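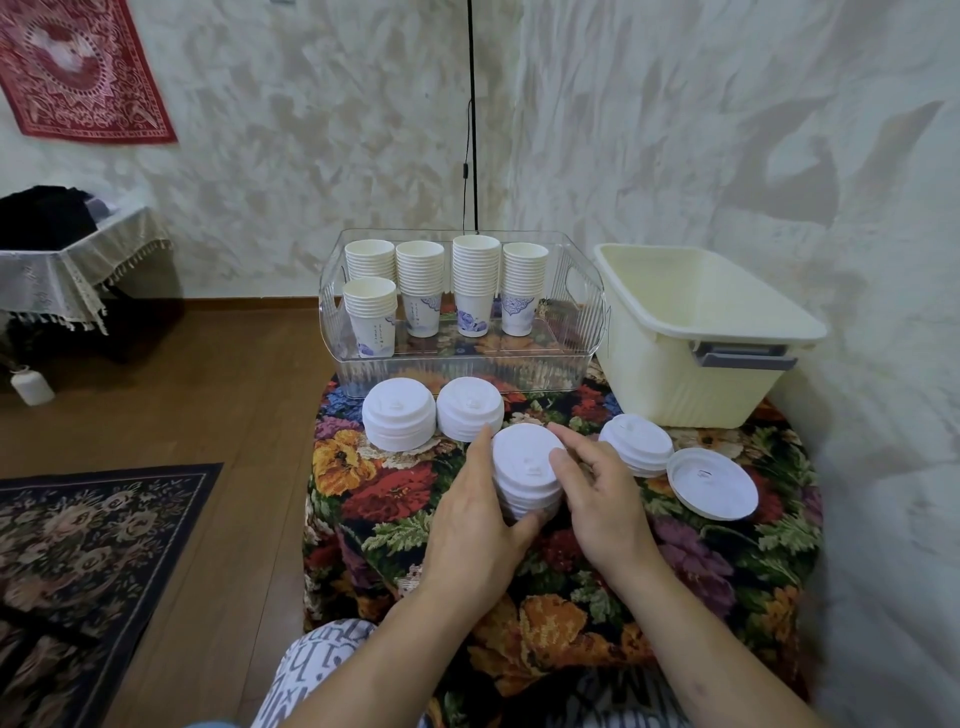 # The Stop That Did Not Report Itself

*Opinion, by Maxine McAlister. 17th July*

The fault at the Surnoneck packing room in April injured no one, and for that reason it has received less attention than it deserves. A sorting arm lifted two nested lids in place of one, pressed both onto a paper cup, and went on doing so for 90 minutes. When an operator reached in to clear the cup that finally jammed, the arm moved. She withdrew her hand in time. The incident form records the event as a "minor interruption to production."

I sat on the review panel with Merle Hollis and Manaia Merrick. The panel's report has been circulated to members and I do not propose to repeat it. I write in a personal capacity, to argue that the report is too gentle about how the arm was prepared for its work, and that Evbridge, which supplied it, should be asked to do more before the room reopens.

Nested lids are a difficult product. They are thin, light and shaped to fit closely into one another. A person holding a stack of them in two hands learns a great deal through the fingers: whether the rims are seated evenly, whether a lid is upside down, whether the one on top is going to bring its neighbor with it. The arm at Surnoneck had a suction cup and a single pressure reading. That reading could tell it that something had been picked up. It could not tell it how many.

Evbridge knew this. Its commissioning notes list double picks as an "expected condition" and leave the remedy to the customer. The customer, Lullalen, understood the same phrase to mean that the machine expected the condition and would deal with it. Both readings are possible in plain English, and the two firms held them for seven months without comparing them. I regard this as the central failure, and I would have preferred the report to say so on its first page. It appears in an appendix.

The second failure concerns the jam. The arm halted when the cup stuck, as designed, but its halt was a pause: the motors stayed powered and the program waited for the obstruction to clear. The indicator lamp showed the same steady amber for a pause as for a full stop. The operator had been trained by Sigrún Þorgeirsson, whose instruction was thorough and who had twice asked in writing for separate signals. Her requests were marked as suggestions for a future version.

It has been put to me, most forcefully by Ataahua Dunstan of the Ellery works, that an operator must always isolate a machine before reaching into it, and that no lamp relieves her of that duty. I accept the rule. I have enforced it myself. But a rule that has to be followed many times in a shift, on a machine that jams often, will sometimes be missed, and the people who design such machines are well aware of it. The interlocked guard that would have cut the power was offered to Lullalen as an option. A protection of that kind should not appear on a price list as an extra.

There is also the matter of examples. Much of the arm's behavior was developed from recordings of people handling cups and lids at ordinary tables, and I have no objection to that method. Skilled hands are a sound place to begin. My concern is with the selection. The set used for Surnoneck was edited to keep only clean, successful picks. Fumbles, corrections and stuck lids were removed as noise. A machine prepared in this way has been shown very little of what to do when the work goes badly — and the work with lids goes badly every day.

I would therefore ask for three changes before the room reopens. Evbridge should fit a means of detecting a double pick, by weight or by thickness, and should state its error rate in writing. Pause and stop should have different lamps and different sounds. The interlocked guard should be fitted at the supplier's expense.

The panel recommended the second of these and invited the parties to "consider" the others. Mr. Merrick and I asked that our disagreement be recorded. Lullalen has until the next quarterly meeting to reply, and the arm remains switched off and locked in the meantime.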